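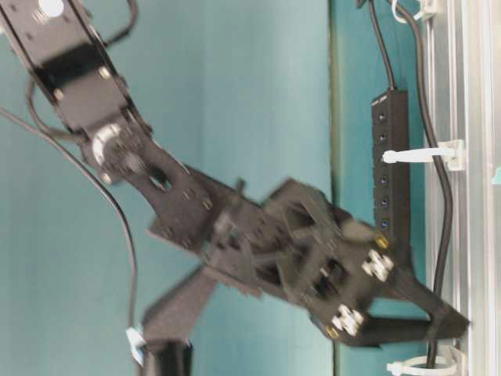 A black arm in motion, with a pale knob near the top.

My neighbor Svyatoslav Kushnir has started weighing his coffee. He bought a scale called the Munetti that reads to a tenth of a gram, and it talks to an app called Cadance, and the app tells him how he is doing. He is doing well, apparently. Last month he got a badge.

I have been drinking coffee for most of my life and I have never once known how I was doing.

I should say I tried it. He lent me the scale for 14 days in January, and I did what the app said. I weighed the beans, I weighed the water, I poured in circles when it told me to pour in circles. At the end of it I had a chart. The coffee tasted like coffee. Some mornings it was better than others, and the good mornings did not line up with the good scores in any way I could see.

Svyatoslav says 14 days is too short. He may be right, but I notice that with this kind of product it is always too short. When I had the Rivano sleep band, the thing to do was keep wearing it, and it would learn me. I wore it for 24 weeks. What it learned was that I get up to use the bathroom.

My real complaint is with the word "data." People say it the way my grandmother said "doctor." I have data on it. The data says. Fine, but who picked what to measure? The Cadance app measures weight and time because a scale and a clock can do that. It has no idea if the beans have been sitting open on the counter since Thanksgiving, and I'd bet that matters more than a tenth of a gram.

And then there is the money. The scale was $356. The app is free until you want to look back further than two weeks, and then it isn't. I went looking for reviews and found a page boasting of 3,348 five-star ratings. I read maybe a dozen. Most were written the day the box came, by people who had not made a cup yet but loved the packaging.

I do own a kitchen scale. It has a cracked foot and I use it for bread, where I can taste the difference when I get the salt wrong. So I'm not against weighing things. I would just like somebody to show me two cups, one made by the numbers and one made by eye, and let me drink them without being told which is which. I offered to do this with Svyatoslav at his place. He said he'd want to calibrate first.

That was three weeks ago. I gave the scale back, and I'm using the old scoop again, the one with the bent handle. If he ever gets around to the two cups I'll post what happened.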